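Donut sorting table added to winter open day

Visitors to the Clorkow Centre's winter open day on 23rd July will find a new table on the workshop floor this year, set out with donuts, plates and bowls. The activity is a simple one: donuts are moved between the tabletop and the dishes, one at a time, and arranged by the colour of their icing.

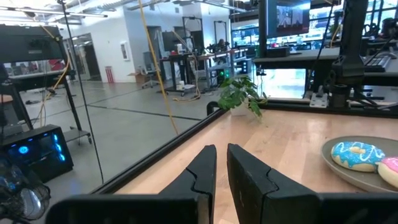
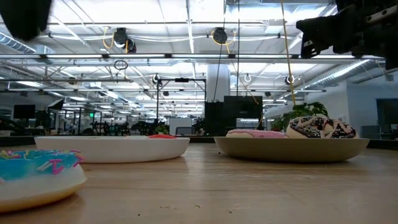
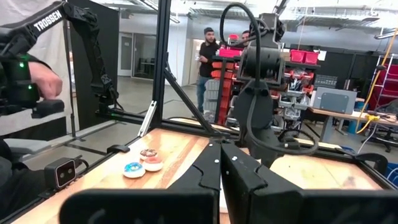 Donuts at the workshop table, Clorkow Centre.

The Centre has chosen donuts in a range of finishes, among them blue, pink and chocolate, with drizzled icing on some and sprinkles on others. Organisers expect the mix to suit visitors of all ages, including younger children who are still learning their colours.

Alvar Nordin, who coordinates the public program, said the table had been planned as a relaxed stop between the longer workshop talks.

"Families told us last year that they wanted something they could join for a few minutes and then move on," Mr Nordin said. "Everyone recognises a donut, and everyone has a view on which one belongs with which."

The donuts are for sorting only and are not to be eaten. Morning tea will be served separately in the Tumau Room from 10 am, where the Nghiêm bakery will supply fresh pastries, including a gluten-free selection. Visitors are asked not to bring food or drink onto the workshop floor.

Sessions at the table will run for 17 minutes each, with 16 places available per session. Bookings can be made at the front counter on the day. Children under eight must be accompanied by an adult, and closed shoes are required in all workshop areas.

Last year's open day drew 606 visitors. With the longer hours now in place — doors will open at 9 am and close at 4 pm — the Centre is preparing for nearly 1,000.

Parking is available in the Paltov Street lot, with accessible spaces beside the eastern entrance. Prams may be left in the foyer. The lift to the upper level will be in service throughout the day.

Schools wishing to arrange a group visit at another time should contact the program office. Group bookings are open for the remainder of the third term, and a second public day will be held in November. The program for that day will be published on the Centre's website once session times have been confirmed.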